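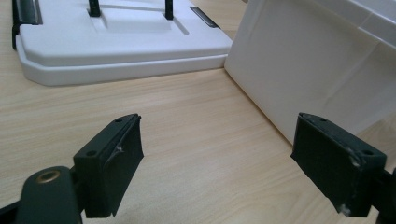 浅色木桌面，入冬以后怎么伺候

上一期结尾我随口提了一句家里的木桌，结果收到好几封来信，问的都差不多：浅色的木头桌面，到底能不能用湿布擦？要不要上油？热水杯底下那圈白印还有没有救？那这一期我就索性把桌子这件事从头到尾聊一遍，反正我也憋了很久了（家里人早就不爱听我讲桌子了）。

先说颜色。我喜欢的就是这种偏米黄的浅木色，木纹细细的、一条一条横着走，不抢眼，凑近了才看得清。桌面摸着滑滑的，带一点点光，亮一些的时候中间会泛起一片柔柔的反光。这种颜色有个好处，放什么上去都顺眼，白盘子、深色砂锅、小孩的作业本都行。坏处也明摆着：酱油、咖啡、红酒、圆珠笔，留下一点点就特别显眼。深色桌子脏了你可以装没看见，浅色的装不了。

日常擦桌子

我现在的做法很简单，两块布，一块拧得很干的湿布，一块干布，湿的先走，干的马上跟上。顺着木纹擦，别画圈。以前我也爱画圈，觉得那样有劲儿，后来逆着光看了一次，满桌子都是细细的弧形痕迹，从此老老实实直着来。

布的话，旧棉T恤剪开就很好用，洗过很多遍的最软。超细纤维布也可以，就是洗的时候别跟毛巾混在一起，粘一身毛，再拿去擦桌子，等于给桌子撒一层绒。还有，厨房那种带粗糙面的海绵，千万别上桌！我婆婆有一回用那一面去蹭一粒干掉的米饭，米饭是下来了，那一小块地方也跟着哑了，到现在斜着看还看得出来。

干掉的饭粒怎么办呢，拿一小团湿纸巾盖在上面，去洗个碗，回来一抹就掉了。粥也是一样。糖浆和蜂蜜要用温水，多换两次布，不然会越擦越大一片。

清洁剂我试过几种，Samance的木器清洁液味道最淡，我目前还在用它，挤一点点兑在水里就够了，直接喷在桌上容易留一滩印子。Jateo的那瓶泡沫款擦油渍很利索，可是擦完总有点发黏，得再用清水过一遍，我嫌麻烦，后来拿去擦炉灶边上的墙了，倒是物尽其用。

先搞清楚桌面上的是什么

来信里问得最多的是上油，这里我得啰嗦一句：上不上油，要看你家桌面原来做的是什么处理。上过漆的桌面，油是吃不进去的，浮在表面，灰一落就成了泥。油蜡处理的桌面才需要定期补一补。

怎么分？我自己的土办法是在桌子背面或者桌腿内侧这种不起眼的地方滴一滴水，等一会儿再看。水珠一直鼓鼓地站着，多半是漆面；要是慢慢摊开，木头颜色变深，那就是油蜡面，而且该补了。这个办法不算严谨，能找到买桌子时的说明书的话还是听说明书的（我知道，谁还找得到说明书呢）。

要是油蜡面，我推荐Gkikas的浅色木蜡油。一定看清楚是浅色木头用的，我有一年十二月图便宜买了普通款，抹上去桌面黄了一个度，像泡过茶似的，心疼得我一晚上没睡好。做法大概是这样：

桌面擦干净，晾透，最好隔一夜。
如果摸着有毛刺，用细砂纸顺着木纹轻轻带过，再把粉末擦掉。
拿布蘸一点蜡油，薄薄地推开，宁可少，别贪多。
等20分钟，换一块干净的布，把表面多余的全部擦掉，擦到不油手为止。
头4个小时别往上放东西，当天也别放热的、湿的。

擦过蜡油的布别揉成一团扔进垃圾桶，它自己会发热，有起火的危险。摊平了晾在通风的地方，或者先用水浸透再扔。这条请一定记住，比桌子好不好看重要得多。

那圈白印

热杯子留下的白印，大多是潮气闷在了表面那一层里。刚出现的时候先别急着往上抹东西，擦干，放着，有时候过一两天自己就淡下去了。还在的话，可以垫一块干净的薄棉布，用电吹风的低温挡隔着布吹，吹一会儿停一停，摸一摸桌面别太烫。我家靠窗那个角上的一圈，就是这么弄淡的，现在要找好半天才找得着。

网上还有抹牙膏的、抹蛋黄酱的，我都试过。牙膏里有磨料，浅色桌面擦完会出现一块特别亮或者特别暗的，我不建议。蛋黄酱嘛……桌子没什么变化，猫倒是来了。

黑色的印子又是另外一回事，多半是水渗进木头里头了，或者铁罐子底下生的锈。这个我自己弄不了，去年问过做家具修复的Theresia Kuster，她回信很干脆：漆面破了的地方要先处理漆面，别在上面一层一层地堆东西。她还提醒我，买来的草酸那一类漂白木头的东西，没经验就别在餐桌上练手。我听话，那块黑印现在上面压着一只水果碗。

冬天最容易忽略的

暖气一开，屋里干得厉害，实木桌面会收缩，拼缝的地方可能裂开细细的口子。我的桌子原来正对着暖气片，后来挪开了一些，又在旁边放了盆绿萝，心理作用也好，真有用也好，今年到现在没再听见半夜“啪”的一声响。阳光也要留神，浅色木头晒久了会变深，长期放着桌垫的人尤其要当心，哪天把桌垫一掀，底下一块颜色不一样的方形！隔段时间把桌垫换个位置，或者干脆收起来让桌面一起晒，颜色会匀一些。

说到桌垫，透明的软玻璃我用过两年，夏天确实省心，可是总有水汽跑到底下出不来，盘子一压就是一个湿乎乎的印子。现在我只在吃饭的时候铺餐垫，吃完就收。我这套是Jurholm的棉麻餐垫，浅灰色，机洗没问题，就是会皱，我从来不熨，皱着也挺好看的。锅垫用软木的，比硅胶的好，硅胶垫烫过以后会吸在漆面上，撕下来心里一哆嗦。

还有个小习惯分享给大家：花瓶、台灯、遥控器盒子，凡是会在桌上拖来拖去的，底下都贴一圈毛毡。毛毡用久了会夹进沙粒，反倒变成砂纸，所以要翻过来看看，脏了就换掉。陶罐最狠，底下那圈没上釉，一拖就是一道白痕。

这期先写到这儿，问题太多没能一个个回，实在不好意思。你家桌子上要是有什么疑难杂症，直接回这封邮件就行，1/6/26之前收到的我会挑一些放进下一期。记得说明桌面是漆的还是油的，还有那块印子在那里待了多久。下一期打算写椅子，主要是椅子脚，我家地板已经等不及了。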